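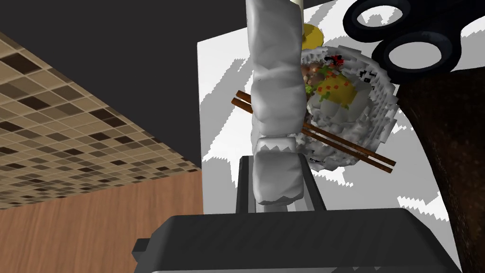 A simulated view of the arm and gripper, with a bowl of food and chopsticks behind.

Shared workshop in Stalbridge tests its arm on screen first

Share this 54 shares 3 comments

Search the site Enter keyword or postcode

Members of the Stalbridge shared workshop are building a robot arm that they hope will clear a table, and have put a computer model of it through its first tests before cutting any more parts.

The project, named Lillberg, began in October with a gripper bought second-hand from a closed packaging firm in Nistport. The group has spent £171 so far, most of it on motors and a power supply.

In the simulation, the arm is set among everyday things such as a bowl, chopsticks and scissors. The members say long, thin items are the hardest to pick up, and the software lets them change the grip and try again without breaking crockery.

The model has now been run 3284 times. The group wants it to finish 100 runs in a row without a dropped item before the same program is loaded on to the real arm.

Work on the real arm is at an earlier stage. The base is bolted to a bench at the workshop in Baluyot Lane, and the elbow joint is being remade after the first one bent under load.

The workshop is open to new members, and no experience of electronics is needed. Evening sessions start at 7pm.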